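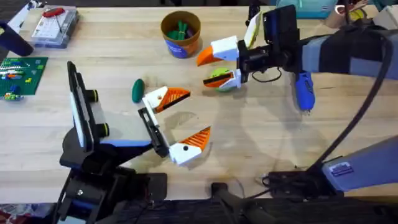
Green on pale wood, from "The Hullov Table"

Print this story | E-mail this story
Search Selmont Stories Go

Yetunde Ajayi loved that table! Long pale strips, every one running the same way, and now something small and green on it, the best green she had ever seen.

"It's an olive," said Hòa Triệu.

"It's an egg," she said. "A dragon's – a very young one."
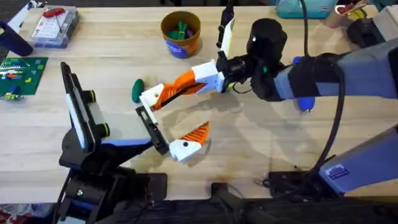 He laughed so hard he had to sit. His grandmother had told him one like that, about a dragon who hid 100 eggs in Tăng and forgot where she put the last. In 1946, she swore, it was still warm.

"Then we wait up!" said Yetunde, and ran for the blankets.
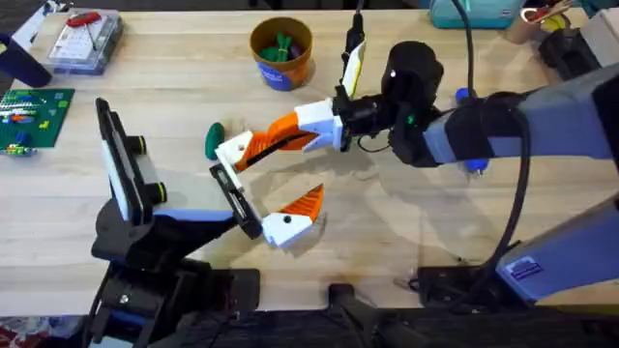
The table, with its pale grain

By midnight they had named it Tornent. It was a wonderful name, and they said it over and over until they slept.

Last updated: December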